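Skaltora Folding Rebounder, 2-season review
November 19, 2023

I coach an under-12 soccer team and bought the Skaltora rebounder in August of last year, mostly for first-touch work. It cost $89 on sale from Voven.

Setup took 30 minutes the first time. The net hooks on with elastic loops, and the last few are a fight. After that it folds flat and fits in the back of a hatchback.

The ball comes back true on ground passes. Chipped balls are less reliable — anything near the top corner drops short. You can set the angle at 2 positions, and I leave it on the lower one.

The ground pegs are the weak point. Two bent in hard soil before the first month was out, and I replaced the whole set with Bomoder ones.
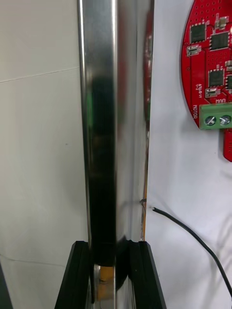
The net has held up better than I expected, with one loop gone after 300 or so sessions between practice and my own backyard. Replacement loops are sold in packs.

Good for passing drills and solo practice. Keepers will want something bigger.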